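Fri 23 July, cloth folding, bench 2

Back on the small cloth. The Vurorell sheet says any light cloth under 30 cm will do and that the fold "sets itself" if you press the edge. I have my doubts. Whoever wrote that was working with something stiffer than what we have in the drawer.

Ours is the pale one from the Vendine pack. It's thin and it keeps every wrinkle you give it. The sheet has one line on getting a bunched cloth flat again and four paragraphs on folding a flat one, and I think they have that backwards. Folding is the easy half. Finding a corner in a wad is where the afternoon goes.

The speckled top doesn't help. Pale cloth on beige with little dark flecks, and I lose the edge unless I lean over it. Arsenault swears by a plain dark mat. Maybe. They also sell the mat.
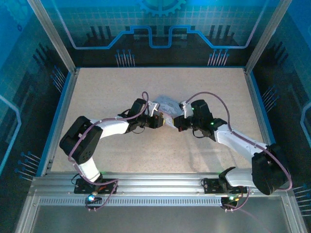
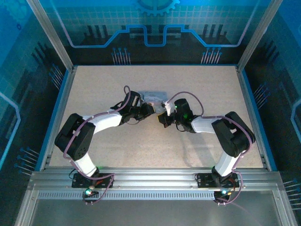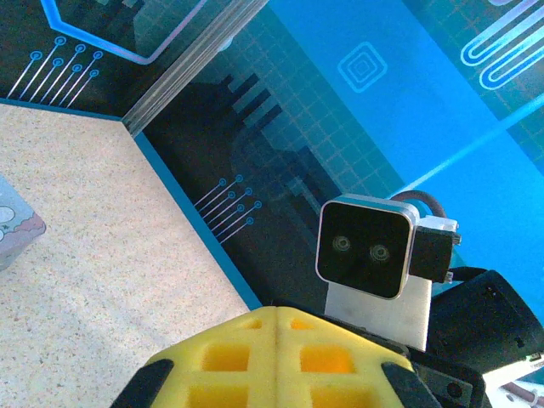 First: cloth bunched up and held off the table. Second: pale piece flat on the top. Third: a stretch of the tabletop with the blue strips and the circuit-print panels past it.

Not ready to call the flat one a fold. From the side it's a thin rectangle, and a thin rectangle can be a neat half fold or a cloth that somebody patted down. Need to lift a layer and look before anything goes in the log as good. The last sheet has 538 entries and I'd bet a fair number of the "good" ones were judged from across the room.

Also not sold on the circuit print. Too much going on behind a plain piece of fabric. Stirkarar had gray panels in the January quote and we passed on them, can't remember why. Price, probably.

To do:
- iron the cloth, or find out if ironing it changes anything
- try the thicker one, same size, same fold
- measure the corners after folding, stop writing "looks square"
- put 2 tries on a dark mat, borrowed, before we pay for one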